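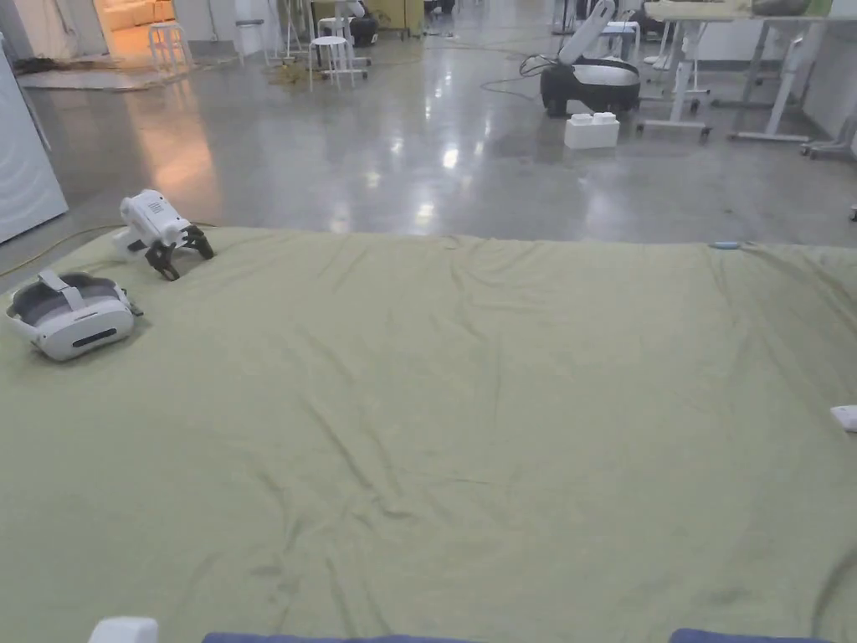 When will the new Brendgate gas terminal start taking deliveries? The first tanker is due in August, according to the operator, Somogyi Energy.

2024-08-04 - Somogyi Energy has finished building its storage terminal at Brendgate and is now testing the pipes and pumps. The company sells natural gas and heating fuel to homes and businesses in the Plostby area.

The terminal has 41 permanent workers, most of them hired locally. Another 500 people worked on the site during construction, which was led by the engineering contractor Dumerine.

A pipeline will carry gas from the terminal to Plostby, where 3296 homes are already signed up for supply. Somogyi says it has room on the line for 2000 more.

Prices for the winter have not been set. The company said it would write to customers before any change - including those on fixed contracts.

The access road to the terminal stays closed to through traffic until testing is complete.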